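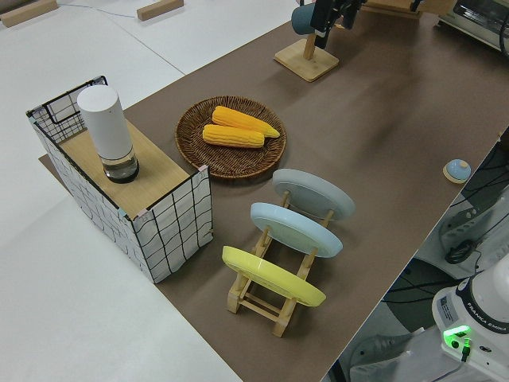

Maiskolben im Flechtkorb, Teller im Holzständer, Packpapier drunter.

Küchenset Odevness: häufige Fragen
Stand: Fr, 23. Februar. Wird ergänzt, wenn was reinkommt.

Was ist im Set drin?
Essen zum Spielen, u. a. der Mais. Runder Korb dazu, dunkelbraun. Teller in Hellgrau, Hellblau und Gelb. Abtropfständer aus Kiefer. Die vollständige Packliste klebt innen im Deckel der Transportkiste, die gilt. Falls Liste und Inhalt nicht passen: bitte gleich beim Auspacken melden, nicht erst bei der Rückgabe.

Kann man die Maiskolben essen / kochen / einfrieren?
Nein. Spielzeug. Kam schon öfter als man denkt.

Wie viel Platz brauchen wir?
Ein langer Tisch reicht. Am besten von beiden Seiten zugänglich, dann drängeln die Kinder weniger. Auf dem Boden geht auch, dann aber eine Decke drunter.

Muss das braune Papier sein?
Nein, ist aber praktisch. Rolle drüber ziehen, an den Ecken festkleben, hinterher weg damit. Man kann auch Umrisse drauf malen (wo steht der Korb, wo der Ständer), dann räumen die Kleinen fast von selbst auf. Papier ist nicht im Set, bitte selber besorgen. Kein Glanzpapier, da rutscht alles.

Wie gehören die Teller in den Ständer?
Aufrecht, hintereinander, alle in die gleiche Richtung gelehnt. Farbreihenfolge egal. Nicht zwei in einen Schlitz drücken, die Stäbe brechen sonst. Ersatzständer kostet 12 Euro, müssen wir leider berechnen.

Dürfen die Sachen in die Spülmaschine?
Teller ja, oberer Korb, kurzes Programm. Ständer und Flechtkorb auf keinen Fall. Holz nur feucht abwischen und an der Luft trocknen lassen, nicht auf die Heizung. Den Korb ausklopfen, für die Ritzen eine trockene Bürste nehmen. Mais: lauwarmes Wasser, Tropfen Spüli, fertig. Zwischen den Körnern sammelt sich gern Knete, da hilft eine alte Zahnbürste.

Ab welchem Alter?
Ab drei. Für Krippengruppen haben wir das Set Ulloa, ohne Kleinteile. Bitte nicht mischen, das Sortieren dauert ewig.

Können wir eigene Sachen dazustellen?
Klar. Pfeffermühle, Becher, Klingel, was die Küche so hergibt. Aber markieren! Ein Streifen buntes Klebeband unten dran genügt. Was unmarkiert in der Kiste zurückkommt, liegt bei uns bis Oktober im Regal, danach geht es weg.

Wie lange dürfen wir ausleihen?
Zwei Wochen. Verlängern geht einmal, wenn keine Vorbestellung da ist. Kurze Mail mit Setnummer, Odevness ist die 443.

Kosten?
Leihe kostenlos für Kitas und Grundschulen in Doltham, alle anderen zahlen eine Pauschale nach Aushang. Kaution 100 Euro, bar oder Überweisung. Gibts zurück, sobald durchgezählt ist, meistens am gleichen Tag.

Ein Teller hat einen Kratzer, was nun?
Nix. Kratzer sind normal. Risse oder scharfe Kanten: aussortieren und einen Zettel in die Kiste legen.

Wir haben einen Maiskolben verloren.
Erst unter dem Regal schauen, dann im Puppenwagen. Wenn wirklich weg, bitte angeben. Wir bestellen nach, das dauert manchmal ein paar Wochen. Bitte keinen eigenen Ersatz kaufen, die Größen passen selten.

Wie packen wir richtig ein?
Teller zuerst raus aus dem Ständer, flach nach unten, Tuch dazwischen. Ständer hochkant an die Seite. Korb oben drauf, Lebensmitel da rein. Nichts Schweres auf den Korb stellen.

Wohin zurück?
Ausgabe Eldale, Hintereingang. Nicht vor der Tür abstellen, auch nicht "nur kurz".

Wer hilft bei sonstigen Fragen?
Kiprono Shemweta, Ausgabe Eldale, vormittags am Telefon. Mails werden gelesen aber nicht täglich. Bei Reservierungen immer Wunschtermin und Ausweichtermin angeben, sonst müssen wir zurückfagen und der Platz ist weg.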